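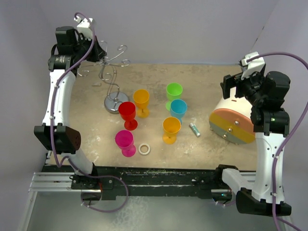
My neighbor asked me over the fence whether a person could really make a living teaching other grown people to bake bread, and whether I wouldn't be happier going back to the bank. Fair question! I gave her a seeded rye and told her to ask me again in February. She's now in the Thursday-night sort of crowd that stays late to scrape down the benches, so I'm taking that as my answer.

So, hello. I'm the one behind Rurnell Bread School, and I suppose an about page ought to tell you what we are. We're a small baking school for adults in Hellness, up the hill from the harbor, in what used to be a feed store. We teach sourdough, rye, flatbreads, enriched doughs (buns, mostly, if I'm left alone with the timetable) and one very long course on laminated pastry that I recommend only to patient people.

I learned to bake badly, from library books, in an apartment with an oven that ran 50 degrees too hot on the left side. For years I turned every loaf halfway through and thought that was what everyone did. Then I spent a winter working nights at Rothe, the old bakery by the bridge, shaping rolls until my wrists ached, and I came out of it with a decent pair of hands and a great many opinions about salt.

The school opened its doors on 28 August 2022. It rained, the sign was still at the printer's, and I'd made far too many cinnamon knots. People came anyway and ate them standing up.

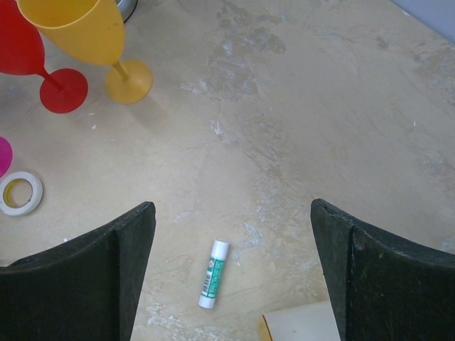 The rye course is still the one I'd send a nervous beginner to. Rye doesn't want kneading, it doesn't care how strong you are, and it forgives you if you get called away to the phone. You mix it, you leave it, you scoop it into a tin with wet hands. Wheat comes later, when you've stopped being scared of sticky.

Our starter is called Zinley, after the brand on the crock it first lived in. Everyone who takes a course goes home with a jar of it – 100 grams, plus a card with feeding instructions that I've rewritten more times than I'd like to admit. If yours dies, write to me and I'll give you another. No telling off, I promise.

A few practical things, as people do ask. A day course costs $60 and that covers flour, lunch and whatever you bake. We weigh everything in grams, so a standard loaf here starts with 600 grams of flour, and if you've only ever used cups you'll be used to it by lunchtime. Bring an apron and closed shoes, and a bag bigger than you think you need. We can't offer gluten-free classes, I'm sorry to say; there's flour in every crack of this building.

Parking is along the lane, but please leave the farm gate clear. The course list goes up at the start of each season and the pastry one fills first, so put your name on the waiting list if you want it. I answer the mail myself, usually in the evening while something is proving.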